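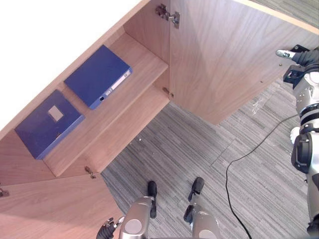

Right hand on the cabinet door, box files on the shelf, cable on the carpet.

I've been meaning to write up our house rules since September, when Hanyu Lu asked me to send over "the document" and I had to admit there wasn't one. There was a sheet of A4 taped to the inside of the office door, a few messages in the group chat, and a lot of stuff that only lived in people's heads. So I sat down with a pot of tea and typed it all out, and it's now 20 rules long, which is too many, and I'm going to talk about the ones I care about.

For anyone new here, I look after the office tasks at Brarton. Doors, drawers, files, shelves, all the dull things. We do a lot of cabinets. I have opened and closed so many cabinets in my head that I now judge people's kitchens by the hinges (sorry, Mum).

Doors first, as they cause the most arguments. Our rule used to say "open the door fully before reaching inside", and everyone nodded at it and then did something different. Fully open according to whom? Some doors stop at a right angle and some swing right back. The new wording is that the door has to be clear of the whole path of the arm, elbow included, and it has to stay put when the hand comes off it. If it drifts, you stop and start again. I like this one a lot more because two people can stand there and agree on it.

The elbow bit is Hanyu's, and I fought it for ages! I thought it was obvious. Then I read back through our incident notes and found that hands hardly ever bump into anything, because everybody is watching the hands. It's elbows and forearms that clip the edge of a door on the way out. I've stopped arguing.

Next, contact with door faces. Pushing on the inner face of a door is fine and often the sensible way to move it, but we ask for it to be near the free edge, away from the hinge side. You get more leverage, so you need less force, and concealed hinges don't enjoy being shoved about from close in. We also say fingertips flat to the panel where possible. One scratched door is bad luck and a row of them is a bill. The last replacement pair came from Fernandes and took weeks.

Now floors. Oh, floors. I could do a whole post on floors. The rule as written is short: nothing on the carpet inside the working area that doesn't need to be there. Cables that do need to be there get routed behind, or taped down, or at the very least kept out of where the feet will go. A thin black cable on stripy grey carpet tiles is really easy to miss, especially after lunch. Same goes for little bits of clear plastic. They get everywhere, they're nearly invisible, and a foot doesn't care how small a thing is before it slides on it. I've started doing a slow walk round before each block of work, looking only at the floor, and I'd like everyone to pick up the habit. It takes no time at all.

Feet have a rule as well. Both flat, both settled, before an arm goes out at full stretch. I don't mind where they're planted so long as the reach comes after. Himard, the last place I worked, did it the other way round and let the robot shuffle while reaching, and you could see why (it's much quicker), but I never felt relaxed standing next to it.

On to the files themselves. Box files are lovely to work with compared to loose folders, as they've got proper corners and a finger hole in the spine. The temptation is to use the finger hole for everything. Please don't! It was put there for pulling a file off a packed shelf while it's standing up. When a file is lying flat, a finger in the hole will turn it before it lifts it, and then you've got a file at a funny angle and a confused log entry. Our rule is to grip across the body when it's lying flat, and save the hole for when it's upright. And if a file is scuffed at the edges we carry on using it. Real offices have scuffed files. I only bin them once the lid won't stay shut.

Labels are where I got a bit carried away. I wrote four separate rules about labels and Hanyu crossed out three. The survivor says that you log the file by what's on its label, and if you can't read the label from where you are, you write "not read" and leave it at that. No guessing from the colour. When every file on the shelf is blue, the colour tells you nothing anyway.

A word on logging. We've now got more than 1257 entries in the cabinet log, and the honest state of it is that the early ones are a mess. Half say "door ok" with nothing else. I can't learn anything from "door ok"! The new form has 6 boxes and you have to fill in all of them, including where the spare hand was the whole time. People moan about that one. But the hand that isn't doing the job is the one that drifts off and rests on something, so I want to know.

The person standing by has rules too, and I'd say these matter most. You stay outside the swing of both doors. You have the stop button in your hand, and I do mean in your hand, as on the desk doesn't count. You don't lean in to straighten something while an arm is out, even if it's driving you mad (I know, I know). If you want to move anything, call a stop, wait until the other person says it back to you, then go in.

We did look at buying a ready-made set of procedures. Sirnent sells one, with training, and the quote was 3899 before tax. It may well be very good. I just kept thinking that half of it would be about conveyor belts, and we've got cupboards.

Things I still haven't settled: whether a door should always be closed by the same hand that opened it, what to do about cabinets that rock when you push them, and whether the floor check ought to be signed or just done. I lean towards signed. Hanyu leans towards "please, not another signature".

If you do this sort of work and you've got a rule about doors that's better than mine, stick it in the comments. I'm revising the sheet next week and the old one has tea on it.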